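3.2 Deployment records and the reporting of small contingents

Most work on peace operations treats the contingent as the unit of analysis. This suits battalions, which arrive under one flag, occupy one camp and appear in the same form in every monthly return. It suits individually deployed staff far less well. A military observer or communications officer may be counted under the mission headquarters in one table, under a sector in the next, and under the sending state in a third. Güneş has described the result as double entry without a ledger, and the difficulty grows where the sending state also keeps personnel in the host country under a separate bilateral agreement.

We therefore coded postings instead of contingents. A posting was defined as one person in one function at one duty station, and it ended when any of the three changed. The source material was the set of rotation notices held at the Gonby archive, supplemented by the sector logs from Tirosstead. After duplicates were removed, 800 postings remained. Of these, 96 could not be matched to any sending-state decree or parliamentary notice and were set aside for separate treatment in Section 5.

Each posting was given one of five function codes: observation, staff, communications, training and liaison. Training proved the hardest to assign. Notices drafted by the sending state tend to use the word "instructor" for anyone attached to a host-country unit, while mission returns keep it for those delivering a set course. Where the two disagreed, the mission return was followed.

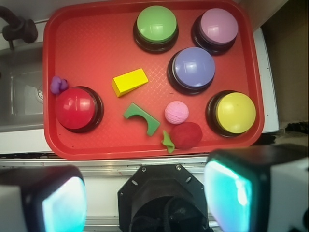

Figure 2. Push buttons with coloured caps on dark bases, in a red tray.

Coding was done by two readers working apart. Disagreements were passed to Ertuğrul Güneş, whose decision was final and was entered in the log with a short note. The readers did not have access to press coverage of the deployments, and the name of the sending state was masked until the function code had been fixed. It could not be masked in the Tirosstead logs, where it forms part of the call sign.

The distinction between a mandated and a bilateral presence was coded in a second pass. A posting was treated as mandated only if the notice cited the authorising resolution or a troop contribution letter that did so. Mere co-location with a mission unit was not enough. At the Devano airfield, for example, bilateral instructors and mission observers shared accommodation and a fuel account, and earlier studies have merged the two. Ghiță's typology, which sorts personnel by who pays them, would place several of the Devano postings in both classes at once; we kept them apart and recorded the funding source as a further variable.

One limit should be stated. Rotation notices record the intended start of a posting, and the October notices in particular were often issued before travel had been cleared. Start dates are accordingly used below only to order postings within a duty station, and no durations are calculated from them.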